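# Collecting examples on the Skenda sorting task: FAQ

Last updated Jul 8, 2026. Read this before your first shift as an operator or a labeler.

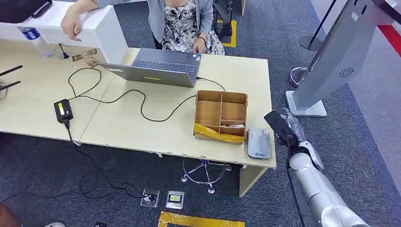
Tùng Ninh asked on the project list whether new operators really need a written FAQ when they can watch someone for an hour. Watching helps, and we still want you to do it, but most of the bad examples we throw away come from small habits that are hard to pick up by eye.

## What is an example?

One attempt at one task, from the moment you press start to the moment you press stop. It includes the camera views, the arm's joint positions and the gripper state. We also call it an episode. If you do the task twice without stopping, you have made one bad episode, and it will be rejected.

## What is the current task?

Picking up a small item and placing it in the named compartment of a cardboard organizer. The task sheet gives the item and the compartment for each episode.

## How many do we need?

The target for the first training run is 2,000 accepted episodes. As of this update we have 2,167 recorded, but review isn't finished and the accepted number will be lower. Another 500 are planned for August with the organizer turned to new angles.

## Should I clear the desk first?

No. Leave cables, laptops and other everyday things where they are unless they block the arm's path. The Bovora model was trained on bare tabletops and did badly on ordinary desks. Do move anything that could spill or get dragged.

## Can I sit at the desk while the arm is running?

Only if the task sheet says a person may be present. Keep your hands on your own side and don't reach toward the organizer until the arm has stopped.

## I dropped the item. Do I start over?

Keep going if you can pick it up again with the arm. Recoveries are useful and we tag them separately. If the item is on the floor, press stop, mark the episode "failed" and reset. Please don't delete it.

## How fast should I move?

At a pace you could keep up for the whole shift. Long pauses are worse than slow motion — the system learns the pause too. Decide on your grasp before you press start.

## What do labelers check?

- The written instruction matches the compartment used
- The start and end are trimmed to the motion
- The outcome is marked as success, recovery or failure
- No camera view is missing or frozen

If you can't tell which compartment was used, mark it "unclear" and move on. There are 17 episodes in that pile now and a second labeler will go through them.

## Are people's faces recorded?

Sometimes, depending on where they sit. Anyone who may be in view signs the consent form first. Faces are blurred before the files leave the Hasar server, and you can ask for an episode to be removed at any point.

## Where do the files go?

They upload at the end of the shift to the folder named Nägeli. Leave the recording computer on until the progress bar is gone. If an upload fails twice, write down the episode numbers and post them to the project list.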